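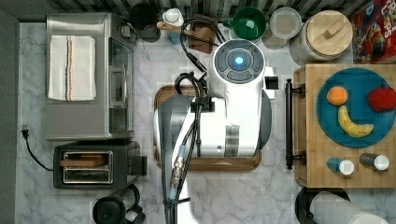
*The kitchen counter setup, with the arm over the wooden tray.*

## Gripper trials move to the kitchen

We spent most of October comparing two grippers on the same arm, the Akley two-finger and the softer one from Skomia. Bench tests with foam blocks are done. Both passed those easily, so we went over to a real counter with real food on it.
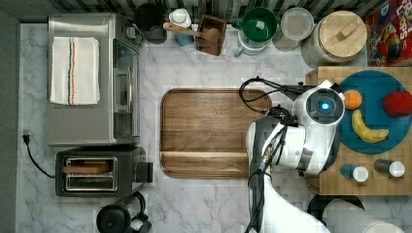

**Tusosdale Robotics Group**
*Newsletter editor, manipulation lab*

The layout stays the same for every run. Toaster and toaster oven go on the left, the plate of fruit goes on the right, and the wooden board sits in the middle as the place to put things down. Each run starts with the arm parked over the board. Fruit is the main test for now, and the banana is still the hardest of the three pieces because it rolls when a finger touches it off center.

We logged 1000 picks with each gripper. The Akley is faster and holds the apple well, but it marks soft fruit unless the force limit is turned down. The Skomia is gentle and slow. Changing from one to the other takes 45 minutes with the cable work and recalibration, and most of that is cable work. The cables need enough slack for the wrist to turn and little enough that they stay out of the overhead view. We have rerouted them twice and will probably do it again.

The controller is the Qin unit we bought in the spring. It ran both grippers without a firmware change, though the Skomia driver dropped its connection several times in the first week. A shorter cable fixed it. Before that we had a log of 2515 warnings, nearly all of them the same one.

Marble was a bad choice for the depth camera and we knew that going in. Glossy surfaces leave holes in the depth map. Matte items on the board come through fine. Clear containers do not, and we are leaving those out of the scores until the second camera is mounted.

Next up are bread slices and the small capped bottles. The lab is open Saturday morning for anyone who wants to bring their own end effector — please send the bolt pattern ahead of time.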